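Jovard tabletop set – read me first

Jovard is the set of recordings behind the clearing and restocking work at our Sturnengate office. It was put together so that a robot arm could take over some of the fetching and tidying that our hospitality staff do between meetings, and this file is meant for them as much as for anyone who wants to train on the data. If you are one of the people whose job it touches, welcome, and please do read to the end!
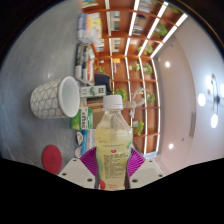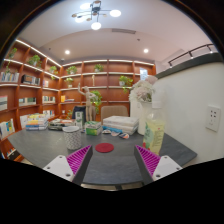
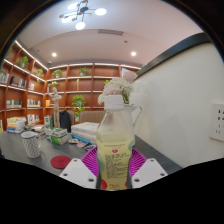

The bottle is the item everyone asks to begin with

What is in the set

There are 312 episodes, made by 4 members of the hospitality staff using hand-held grippers. Each episode is one short job from start to finish, with a plain sentence saying what the person meant to do. We kept the clumsy attempts and marked them as such, as a good deal can be learned from a second try at a bottle cap.

The folder called gouveia holds 115 episodes with a drink bottle in them. The folder called jokham holds everything else. The names come from two old meeting rooms and mean nothing more than that, though we have grown fond of them.

What changes for staff

We said at the start that nobody's hours would be cut on account of this work, and that is written into the project agreement. Recording counts as paid time, in turns of 12 minutes, and you may stop whenever your wrist has had enough. People who record also have a say in which jobs go to the arm. So far they have handed over bottles and cups quite gladly, and kept the flowers for themselves – a decision we were happy to put in writing.

Some worries are still open. Two colleagues feel that the quiet quarter of an hour after a meeting was the nicest part of the day, and they would be sorry to lose it to a machine. We don't have a good answer yet, and the question goes back on the table in February.

Known limits

The view is very wide and bends towards the rim, so please don't measure distances from it. Small print on labels is often too blurred to read. Lighting hardly varies, and a model trained on this set alone may struggle in a room with big windows.

Asking for something to be removed

Anyone who recorded can have their episodes taken out, with no reason given. Leave a note in the project tray at Sturnengate reception and we will see to it before the next release.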